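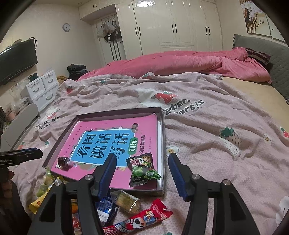
Maintenance of the hand-held grippers was the part of the Ramitwood visit I had come for. Valentin Gilbert looks after 76 of them and checks each one when it comes back. The blue ridged pads go first – he replaces both together – and then he tightens the four round screws on each jaw bracket. Snack wrappers are slippery, so worn ridges show up early on them. Bastien Brunet keeps the log, which was at entry 944.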